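Nikola Nikolaidis
Oct 5, 2026
A thread about machines and chores, at home and in the shop. I fit hoses and pipes for a living, so I start there.

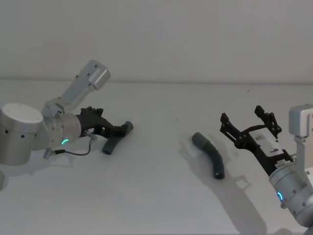 Can a machine do the small chores of a shop or a home yet?
Some of them, if the work comes to the machine in the same way each time. For mixed work, where each piece lies differently and the next step depends on the last one, a person is still faster and makes fewer mistakes.

2/ My opinion comes from the work bench. I have worked since 2021 at Sorkholm, where we prepare hose sets for washing machines and small pumps. I am not an engineer. English is my third language, so please forgive the stiff sentences.

3/ Take a curved hose. It looks like the easiest part in the shop. But it has no flat side, it rolls a little when you touch it, and it can point in any direction on the table. My hand turns it while I am already looking at the next one.

4/ For two arms, the same thing is several separate problems. Where is the open end? Which way does the bend go? Where can you hold it so that the other arm still has space? I once wrote down all the small decisions I make for one hose and I stopped when the page was full.

5/ Then comes the pushing. A rubber hose goes onto its fitting with a small twist, and you feel in your fingers when it sits. If it sits wrong it can look perfectly good. My colleague Corina Bălan finds these by pulling gently on each one. She does not look at them at all when she does it.

6/ Last January we kept a count for one order, because the customer asked for it. We made 3861 sets by hand. 337 needed a second push before they passed the pull test. So we humans are not so perfect either, and I want to be fair about this.

7/ What machines do well in our shop today: cutting to length, printing labels, closing boxes. The cutter is an old Fusow and I would never want to go back to the knife. It never gets tired in the afternoon, and I do.

8/ At home it is similar. The machine washes the clothes very well. But I sort them, I empty the pockets, I find the second sock inside the sleeve of a sweater. The washing was automated long ago and the part around it stayed with us.

9/ Sajib Wickramasinghe asked me under an older post if a two-armed machine could change the drain hose behind his washer. The hose itself, maybe one day soon. But first somebody must pull the washer out from the wall, put a towel on the floor, and open a clamp that has been rusty for years. I would like to see the machine that does the clamp.

10/ Mizanur Selvanayagam does not agree with me, and he knows more than I do about controls. He says that the arms are good enough already and that the missing part is practice, many thousands of tries with soft and curved things. He may be right. I only ask that the tries include dirty hoses and old hoses, not just new ones from the bag.

11/ A question I get often is about cost. For a big factory with one product, it can make sense to build everything around the machine. For us it is harder. We change the product up to 2 times in one shift, and every change means new holders, new positions and new tests. With people, I show the new sample and we begin.

12/ If you have a small shop and want to start, my advice is to look for the chore that people dislike and that is the same every time. For us it was counting clamps into bags. Write down how long it takes now, before any seller visits you. Ask the seller to use your own parts in the demonstration, and bring the ugly ones.

13/ I am not worried for my job this year. My wrists hurt in the evening, and if an arm could take over the pushing I would give it away gladly and keep the checking.

14/ If anybody here works with hose fitting by machine, please write to me which hose diameter you use and how you check that it sits fully. We have the most trouble with the short ones.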